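Notebook, bench 2 — April, started 9:15 am

Trial of the Gundonen two-arm kit, continued. Flurnon lent it to us for the month and I want a fair page on it before we decide on buying. Yesterday was blocks and cups. Today small parts, the thing I have been looking forward to since the crate came!

Test object is the precision screwdriver kit out of the drawer. It's a mean little object for a gripper: shallow tray, tight slots, everything dark on dark. Lavetti's quote claims their fingers can manage this class of part too, so it makes a good comparison later.

Began with the wrist camera on its own, fingers open, looking for a height where the pads and the work are both usable.
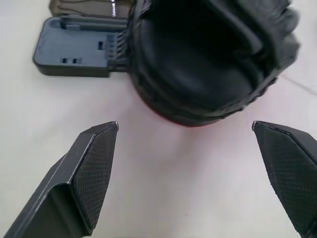
Wrist view, fingers apart, black case over one end of the tray.

Things I like already. The crosshatch on the pads shows up clearly even in dark gray, so I can judge how the tips are turned without guessing. The pale table helps a lot. Close soft objects go blurry and I'd want to ask Flurnon if the focus can be changed by hand or if it's fixed (the manual has one line on it, page 63, and it doesn't say).

Teaching mode is the real pleasure of this kit. You take the arm by the wrist, move it where you want it, press once, done. I had a usable approach path in 15 minutes, coffee included. With the old Baert arm that was a morning's work and a headache.

Settings so far:
Speed at 3 on the dial for anything near the tray
Grip force at the lowest step
Both arms on, left one parked close as a second pair of hands
Cables up over the arms, checked at full reach before each run

The cable loop over the left arm is higher than I'd choose. I'd like a clip on the forearm to bring it down — cheap to print, will draw one up.
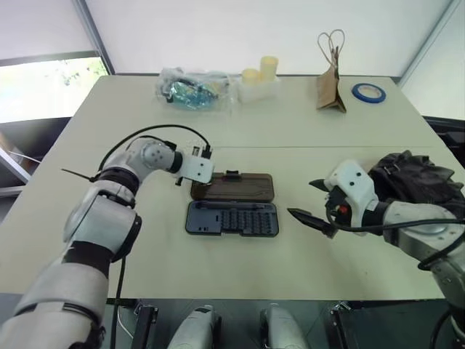 Small parts, fingers closed

Moved on to going in with the tips together, as a probe. The idea is to come down over the tray and hold just above it, then step along toward the bits. Closed, the fingers are wider at the end than I had pictured from the drawings. Fine over the flat part of the tray, but I don't think they belong between the bits as they are. Longer, thinner tips are on the Gundonen accessory list and I'd put a set on the order.

The handle sits in its channel between two small clips, with the empty oval recess just past its lower end. I'd go for the handle first and leave the bits until we have the thin tips. Plan is to grip near the rounded end and lift that end clear before pulling.

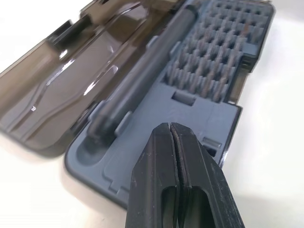
Mircea Avram thinks I'm being too kind to the kit and wants the same test on the Lavetti fingers before anyone signs. He'd also lift the handle from the middle, straight up, and let both clips go together. Fair on both counts. I'll write his lift in as run B and keep mine as run A.

To do:
Ask Flurnon about focus, and the price of thin tips
Print forearm clip
Scuffs on the fingertips: find out if the pads and tips are sold separately
Book the Lavetti set for the same bench, same table, same kit

Still very taken with this thing. Back on it after lunch with run A.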